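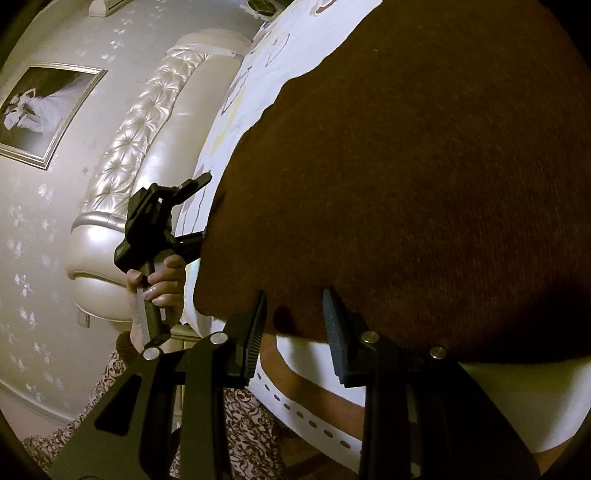
Devasen asked, on reading the October report, whether cushions and pillows needed a procedure of their own or could be covered by the one for bed linen. They now have their own. The two groups behave differently in storage and on the bed, and the linen procedure assumed that every item could be folded flat.

Feltcombe Bedroom Textiles - progress report to Devasen
11 March 2018

1. Scope of the period

Work covered the bedrooms at Fasbridge and the store that serves them. The tasks were sorting, surface cleaning, bed dressing and the return of surplus items to the shelves. Curtains and rugs remain outside the agreed scope and were not handled.

2. Sorting and recording

The stock list has 400 entries. Of these, 143 had no usable description at the start of the period, usually a single word such as "cover" or "brown". All of them have been rewritten with type, main colour, surface and bed size where one applies. Duplicate entries were left in place and marked, pending a decision on whether pairs should share one line.

The term "throw" caused most of the errors. It had been used for blankets, bedspreads and loose lengths of cloth. The list now keeps "throw" for an unfitted top layer that does not reach the floor. Anything larger is a bedspread.

3. Deep-pile items

Dark plush and chenille-type pieces are brushed in one direction before they go on the bed, then checked from the side under the ordinary room light. Checking from above was dropped in the second week. Lint on a dark brown surface is easy to miss when the pile lies away from the viewer.

Pieces of this kind are placed last and lifted off first. They are supported from underneath when moved. Pulling by a corner distorts the filling, and on the older cushions it strains the seam beside the zip. Storage is in single layers, with no weight on top - the earlier method of stacking left creases in the pile that brushing did not fully remove.

4. Printed and pale items

Pale printed cloth is spread out and inspected before folding. The inspector separates the printed motif from any mark that is not part of the design, and records the second kind by distance from the nearest hem. Doubtful marks are entered as "unclassified" and looked at again in daylight.

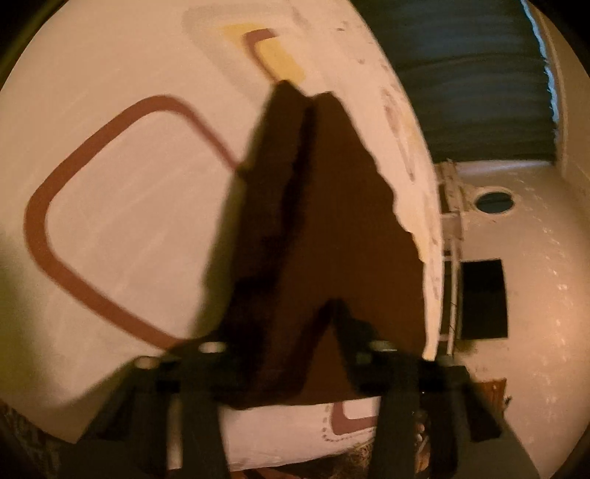

Dark and pale pieces are bagged separately for washing. The dark cloths are washed alone for the first two cycles and tested with a damp white pad before they rejoin a mixed load. Two failed the pad test and stay on a separate shelf.

5. Bed dressing

The order is fixed as fitted sheet, duvet, top layer, pillows, cushions. The top layer is centred by its pattern where it has one and by its edges where it does not. The method sheet from Niazi gave the reverse order for pillows and top layer, which meant disturbing the finished surface twice, and it has been amended locally.

6. Costs and remaining work

Spending on storage bags and brushes was within the allocation. More than 300 entries have been checked against the item itself. The remainder are in the upper store and depend on the replacement shelving. Revised wording for the deep-pile procedure is attached as Annex B; comments on clause 4, covering feather fillings, are requested before it is issued.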